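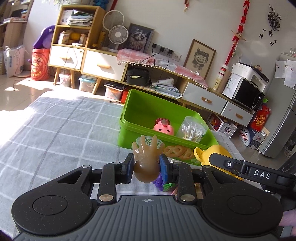 Bukura Family Center – Playroom Safety Team

Room check, toys and small storage
Checked by: Imani Shirima, Thursday
Room: Nerach, ground floor

1. Table and tablecloth
Pass. Cloth to lie flat, with no overhang within reach of a crawling child.

2. Green storage bin
Action. Cotton swabs are stored in the same bin as toys. Move swabs to the changing area, lid closed. The bin is for toys only.

3. Snacks on play table
Action. Cookie package is next to the bin. Food goes to the kitchen before toys are handed out.

4. Soft rubber and plastic toys
Pass with comment. Pull test on the toy hand, no loose parts. Grape toy: check that the leaves are firmly attached – repeat at the November check. 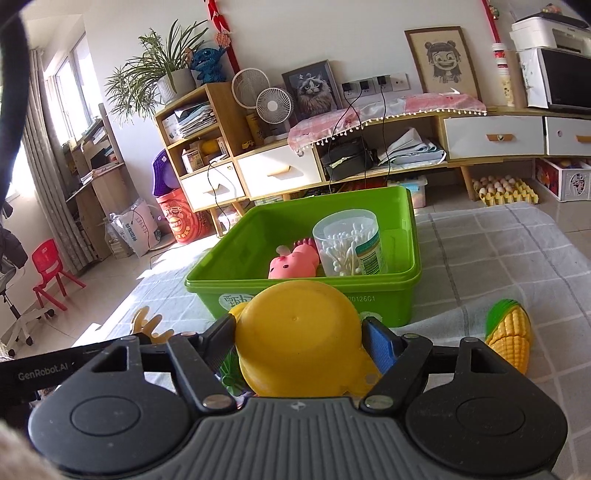
5. Toy food and bowls
Pass with comment. Small leaf pieces go through the small-parts gauge before use. Discard any piece that fits. Corn cob and bowl: wash at 22-day interval, same as the rest of the set.

6. Power sockets above TV cabinet
Action. Black cables hang down from the socket row. Clip to wall and cover unused outlets. Work order 74.

7. Fans on shelving unit
Comment. Two fans, both above floor level. Guard openings to be measured, limit 12 mm. Confirm cables cannot be pulled from below.

8. Framed cat picture
Action. Leaning against wall, no fixing seen. Hang it or take it down.

9. Pink cloth on TV cabinet
Comment. Fringe can be grabbed. Fold back – or remove when children under three are in the room.

Open actions: items 2, 3, 6, 8. Return sheet to the Jumance office.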